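Wasivero Prevby Finger Care and Inspection Kit for Hand-Held Grippers
For two-finger gripper tools used in food packing, demonstration recording and light assembly

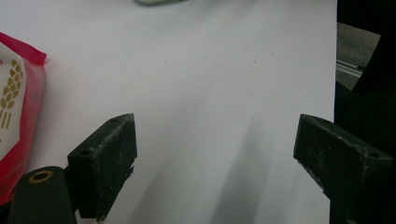
The Prevby kit is a set of cleaning tools, gauges and record cards for keeping gripper fingers in a known condition. Our customers often have a good written procedure for the arm, the controller and the safety fence, but for the fingers they have only one line: "keep clean." We think the fingers need more than one line. They touch the product all day, and they are usually the cheapest part of the tool, so people forget them. Black fingers are helpful in one way, they show the problem early. White dust stands out on the inner face and along the upper ridge, and a lower edge which begins to look frayed or chipped is easy to find against white paper. When you see this, it is time to open the kit.

What is in the box

Inspection sheets, matte white, 200 pieces
Lint-free wipes, 200 pieces
Soft brush with long handle
Edge gauge for finger contact faces
Torque driver for finger screws, with two bits
Record cards and one card holder
Printed guide, English and Finnish

Order number: 1648
The box fits in a standard drawer. Refills of sheets and wipes are sold separately.

How we recommend to use it

The guide was written by Lukian Romaniuk, who trains operators for our Lahtinen service office. It follows the order in which he teaches the work. You may change the order to fit your own site rules, but please do not remove steps.

1. Bring the tool to its safe state. For a motor-driven gripper, remove power and lock it according to your site procedure. For a hand-operated gripper, put it down so that the fingers are open and cannot close on your hand.

2. Lay a fresh inspection sheet under the fingers. Do not use a sheet from the previous check. Old dust on the sheet will be counted as new dust from the finger.

3. Look before you clean. Write on the card what you found: dust, fibers, chips, cracks, a loose screw. Many operators clean first from habit, and then the card shows a perfect finger every time.

4. Brush from the screw end toward the tip. Brush the contact face last.

5. Wipe each finger with a new wipe. Use it dry on printed or porous fingers. Liquid goes into the small holes of a rough surface and may stay there for a long time.

6. Put the edge gauge on both contact faces. If the gauge rocks, replace the pair. We ask you to replace fingers always in pairs, also when only one is damaged. A new finger against an old one does not close flat.

7. Check the screws with the torque driver. Use the value given by the maker of your gripper. The driver is delivered without a preset value.

8. Sign the card and put the used sheet in the waste.

When to inspect

At the start of every shift, and again after every change of product. With flour, grain, paper or other dusty goods, inspect also in the middle of the shift. Keep the cards for 12 months. If your customer or your auditor asks for a longer period, follow them.

A note about food sites

Gripper fingers that touch only the closed package are normally treated in a different way from fingers that touch open food. Please decide in writing which group your tool belongs to, and mark the tool. One tool should not move between the two groups in the same day, even after cleaning. The Prevby kit is meant for the first group only. It is not a sanitizing product and does not replace your hygiene plan.

A note about recorded demonstrations

Some teams use a hand-held gripper with a camera to record tasks for robot training. For them the rule is the same, with one addition: write the finger pair number in the recording log. If a pair is replaced between two recordings, the later reader of the data should be able to see this. Clean the camera window with its own wipe, never with one that has already touched the fingers.

What the kit does not cover

Suction cups, soft silicone fingers and magnetic tools are outside this guide. The kit also does not measure grip force. For force checks please see the Pleltberg bench gauge, sold on its own page.

Questions we receive

Some customers want to blow the dust away with compressed air. We advise against it. The air moves the dust into the joints of the tool and onto the goods next to it.

Other colors of sheet are possible on request. For light gray or white fingers we supply a dark blue sheet at the same price.

Delivery and training

Kits are sent from stock. The guide is revised every October, and registered customers receive the new edition without charge. Training at your site can be booked through the Lahtinen office. Please tell us the type of gripper and the kind of goods when you write.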